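Small tables: lay them up the night before

My kitchen at Millolcombe has room for one little table, shoved into the corner, and for years it was where post and keys went to die. Now it gets laid for breakfast before I go to bed, and I love coming down to it at half past six (well, I love it more than the alarm).

Start with the big plate. Mine goes down first with the bowl sitting on top, and the plate catches whatever slops over when I'm pouring milk half asleep. Put the spoon in the bowl straight away or you'll be rummaging in the drawer later! The cup goes to one side, close up, and the jar lives right at the back by the wall where elbows can't reach it.
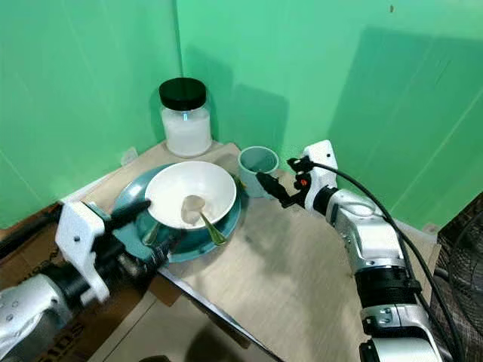

Mei Pruitt wrote in to say she turns her bowls upside down overnight, as dust settles in them otherwise, and she'd never leave a spoon out with a cat in the house. Fair enough, Mei! I've no cat, but a clean tea towel over the lot would do the same job.

Now, jars. I'm a great believer in clear glass with a screw lid for anything dry, sugar and salt especially, so long as you stick a label underneath. I once put salt in 17 cups of tea at a village do and I still hear about it. Dry the jar completely before you refill it, lid as well, and leave it open for an hour if you've just washed it. Don't fill it to the brim either, you want room to get a spoon in without a landslide.

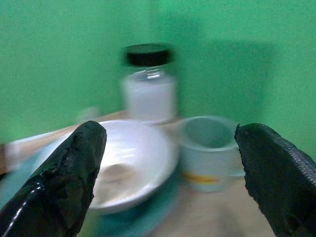 If things do go lumpy, a few grains of uncooked rice in the salt will help, and a lump of sugar usually gives in to the back of a fork. Wipe round the screw thread every few weeks too, that's where the sticky bits gather and then you can't get the blessed lid off.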